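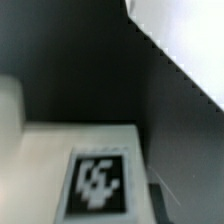 About Stolgate Evening School

Stolgate teaches adults to write letters. Complaint letters, mostly, though people come in for condolences, references, and the kind of note you leave a neighbor about a fence. We have been doing it for 26 years in the same two rooms over a dry cleaner, and the steam comes up through the floor at no extra charge.

The school was started by Giorgia Zuccaro, who had spent a decade opening mail for an insurance company and had opinions. Her first class had 3 students, one of whom thought it was calligraphy. He stayed anyway and won his dispute with the water company in the second month. His letter still hangs by the stairs, including the paragraph Giorgia told him to cut.

What we teach

The basic course runs six weeks. You bring a letter you have been meaning to send and you leave with one you can. Week one is mostly crossing out. By week four people have usually stopped writing "I am utterly appalled" and started writing down the invoice number, and the replies get noticeably better.

The evening course begins at half past six and ends when Tanveer Cheema starts stacking chairs. Tanveer teaches complaints and references. Kumudini Akanda takes condolences, apologies and anything to do with in-laws. She is booked up through July, and it's the in-laws.

There is also a daytime class in reading letters, for people who receive a lot of them from landlords and the tax office and would like to know which sentence is the one that matters. It is generally the third from the end.

We don't teach resumes. We did for one spring, and everybody came out of it sounding like the same very motivated person.

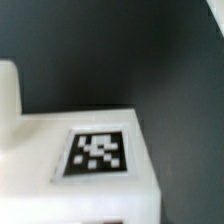
Nusrat Chowdhury wrote to us after the spring term to say that she had taken the basic course over a deposit, got the deposit back, and then found she couldn't stop: she had since written to her dentist, her old school and the makers of a cracker she felt had changed. Only the cracker people hadn't answered. She also pointed out a comma on our enrollment form, and she was right about the comma.

Fees and so on

You pay by the course, in advance, by check or card. If you miss a class you can make it up in the next term – we keep a list, and it is longer than we'd like. Paper is provided. Pens are provided in theory.

To enroll, write to Do-yoon Jin at the office. A phone call will do if you must, but he'll ask you to put it in writing.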